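Stastia releases version 2 of Endon planner with occlusion tracking for tabletop arms

The update keeps a record of objects that pass beneath the arm in an overhead view and plans around their last confirmed position.

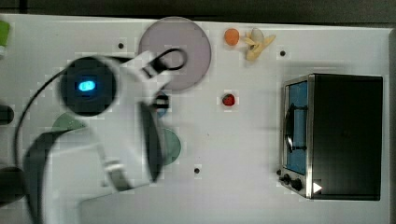
Object memory moves into the planner

Stastia has released version 2 of Endon, its motion planning package for single-arm tabletop work. The main change is in how the planner handles objects that the arm itself hides from an overhead camera. In the previous version, an object that dropped out of the segmentation output was removed from the collision world on the next update. Endon 2 keeps the object, marks it as hidden, and widens its collision margin until it is seen again.

The company says the old behavior caused trouble in kitchen-type layouts, where plates and small food items sit close together and an appliance takes up part of the table. A plate under the forearm would vanish from the model, and the planner would accept a path that lowered the elbow onto it. Operators worked around the problem by sending the arm to a clear pose before each new plan, at a cost in cycle time.

"The arm is the biggest thing in the picture and we know where it is from the joint encoders," said Henrique Azevedo, who leads planning at Stastia. "If a plate disappears inside the projected outline of the arm, the sensible assumption is that the plate is still there."

The projected outline is computed from the robot's kinematic model and the camera calibration. An object is marked hidden only if its last confirmed mask falls inside that outline. Objects that disappear in open table space are still dropped, after a delay set in the configuration file. Partly covered objects are handled separately: the visible edge is fitted to the stored shape, and the pose is updated if the fit passes a threshold. Round plates are fitted as circles, and a visible crescent is usually enough to hold the center. Irregular shapes, such as a peeled toy banana, keep their last full pose until most of the mask returns.

Cables remain a weak point. Loops hanging from the gripper are not part of the kinematic model, and the segmentation stage can split a plate into two masks where a cable crosses it. Endon 2 adds a merge step for this case. Release notes recommend leaving it off when plates of the same color are placed side by side.

Test results

Stastia ran the new planner against the old one on 135 recorded layouts, using the same arm and the same start poses. The old version produced 14 plans that intersected a hidden object. Version 2 produced two, both traced to a calibration file that had not been refreshed after the camera mount was moved. Median planning time rose by 11 milliseconds, most of it spent on the outline projection.

The layouts were built from plates, toy food and a toaster oven. Appliances are loaded as fixed bodies with a keep-out volume in front of the door, and the volume can be switched off for tasks that involve the handle. Door state is not estimated in this release.

Debashish Bhattacharjee, a controls engineer at Cernton, has been running a prerelease build on the company's sorting cell since February. He said the change let his team delete the clear-pose routine from their task scripts, though they had to retune the margin growth rate. "With the default, a hidden object gets so large after a while that the planner refuses to go anywhere near it," he said. "We capped it at half the gripper width."

Stastia said the default cap will be lowered in a maintenance update.

Availability

Endon 2 is available now to current license holders. Scene files from the previous version load without conversion, but the object timeout setting has been renamed, and old values are ignored with a warning in the log. The bridge for the Onishi controller has been rebuilt against the new message format and must be updated at the same time as the planner. Running a new planner with an old bridge will stop at startup with a version error.

Support for two cameras is in development. Azevedo said the outline test would be run per view, and an object would count as hidden only when every camera had lost it.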